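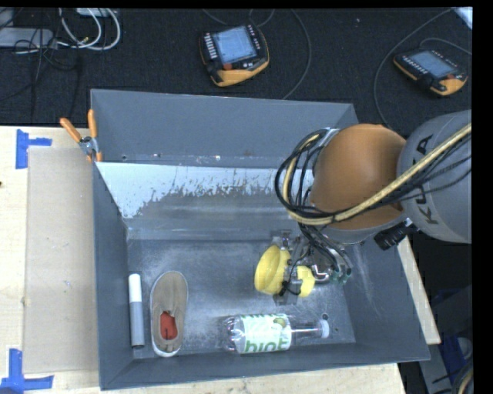 1/14
Moving our customer list out of spreadsheets, a thread. I work in sales support at Niskanen, we sell spare parts to small repair shops. In February we started to use Fonine for invoices and customer records together. I made many mistakes and I want to write them down while I still remember them.

2/14
The starting situation: 2 spreadsheets. One belonged to the sales people and one to accounting. The same shop could be in both with a different name, a different address and a different contact person. Everybody trusted their own file.

3/14
My first mistake was to import both files on the first evening. Fonine has an import button and it is very easy to press. The import accepted everything, also the rows where the phone number was in the column for the city.

4/14
After the import we had 490 customer records. Vilja Leinonen from accounting looked at the list for one minute and asked me why Loltitz was there four times. I had no good answer for her.

5/14
So we deleted all of it and began again. This was the best decision of the whole project, and it was hers. If your records are new and nobody has written notes on them yet, deleting is cheap. One week later it would have been painful.

6/14
Second try. Before we imported anything, we agreed on one key for each customer. We chose the tax number. Company names change, people write "Ltd" or forget it, and email addresses belong to persons who leave. The tax number stays.

7/14
When we matched the rows by tax number, 118 of the records were duplicates. Most of them were easy to merge. In 40 cases the two files disagreed about the payment terms, and there a person had to read the old contract.

8/14
Please do not let the software decide the payment terms. Fonine offers a setting called "keep newest". It means the row which was edited last, and somebody may have edited only the postal code that day. The newest row can have the oldest terms.

9/14
Fields. We had 31 columns in the sales file, and I wanted to keep them all, in case somebody needs them. Martti Suominen, who leads our sales team, asked for each column: who fills this in, and who reads it? For many columns there was no name for either question. We dropped those.

10/14
What we kept: name, tax number, billing address, delivery address, one main contact, payment terms, last order, next call. Free notes go in one notes field with your initials in front. It looks a little poor but people do fill it in.

11/14
User rights were more difficult than I expected. Sales wants to see unpaid invoices before they call a shop, and accounting does not want that sales can change them. "Read only" exists in Fonine, but it is hidden under Teams and not under Users. I searched for it a whole afternoon.

12/14
We also tested Ondach before we chose. It has the better calendar, and the phone app is nicer. But invoices must be exported and sent from another program, and that was the thing we wanted to get rid of. If you do not send invoices yourself, maybe your choice will be different.

13/14
Things I still have not solved: the automatic reminder emails go out in English to every customer, also to those who have always written to us in Finnish. There is a language field on the customer card, but the reminder does not seem to read it. I have a support ticket open. For now Vilja sends these by hand.

14/14
Someone asked me in a message if we keep the old spreadsheets. Yes, both of them, in a locked folder, with 10 April 2024 in the file name so it is clear when they stopped being true. Martti has opened one of them two times already to check an old discount. If you know how to make the Fonine reminders follow the language field, please reply under this post.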